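Week 4 handout: Collecting demonstrations in homes
Instructor: Vimala Kartha

Reading for today: the Grundum report, sections 2 and 3 only.

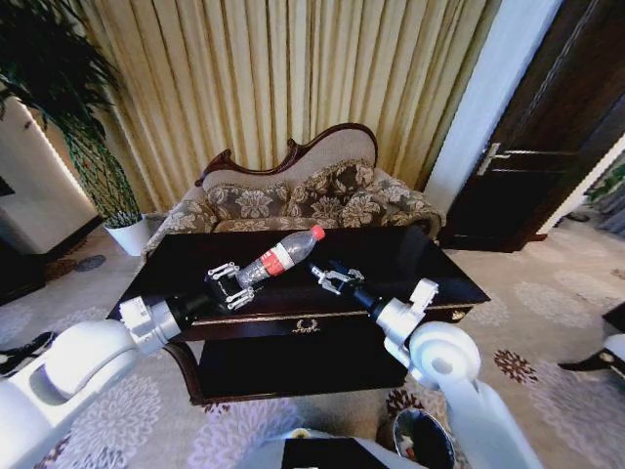
1. What the number says

Grundum reports 929 demonstrations of table clearing. Before you are impressed, ask how many living rooms, how many tables, how many operators. The report gives the first figure and skips the rest. If most episodes come from one room, the policy may have learned that room's carpet and curtain.

2. What counts as a success

The operator presses a key when the bottle is "handled." Palomino relabeled 70 episodes and disagreed with the key press in 18 of them. Read her notes before you trust any success rate in this course, mine included.

3. Two arms, one job

Many bottle episodes use one gripper while the other hovers open. Is that a two-arm demonstration? The report files it as one. I wouldn't.

4. Clear plastic on a glossy top

Reflections are a fair test. They are also an easy excuse when a grasp fails. Ask for the failed episodes. Grundum deleted theirs.

For next time: pick one claim from section 3 and write down what data would prove it wrong. One page.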